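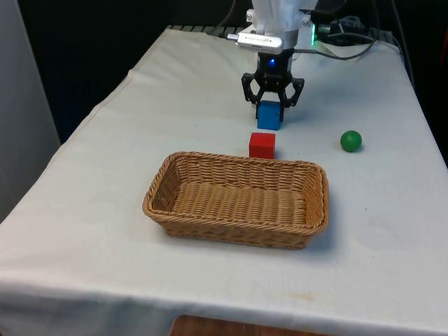
Cesta de mimbre, modelo rectangular

La compré para tener a mano las piezas sueltas de los juegos de mi hijo, que acababan siempre debajo del sofá. Llegó bien embalada y sin olor a barniz. Pesa 300 gramos en la báscula de cocina.

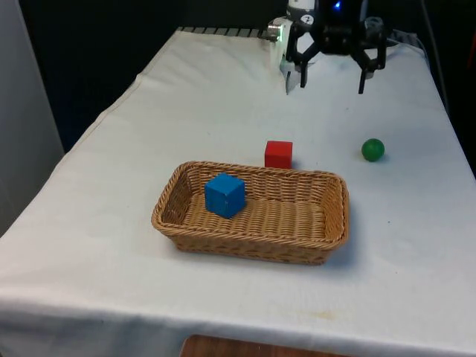
El tamaño es lo primero que conviene mirar antes de pedirla. Es poco profunda y de lados bajos, tanto que el cubo azul asoma por encima del borde de atrás. Para juguetes pequeños o para el pan me parece bien; para guardar ovillos o ropa buscaría otra. El trenzado del fondo es igual de regular que el de las paredes y las esquinas son redondeadas.
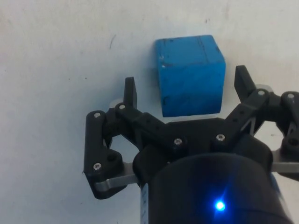
Logroño, enero

Añado unas líneas después de 6 meses de uso. La cesta no se ha deformado, aunque en un asa de la tapa que venía aparte se soltó una hebra y la pegué con cola blanca. La tapa ya no la uso. Los cubos han envejecido peor: el azul tiene la pintura gastada y rayada, con un desconchón pequeño en una arista.

Se limpia con un cepillo seco. Volvería a comprarla, pero sin tapa. Le doy un 8.

Telmo Lorente

Contacto | © Pinis, reseñas de hogar | Volver arriba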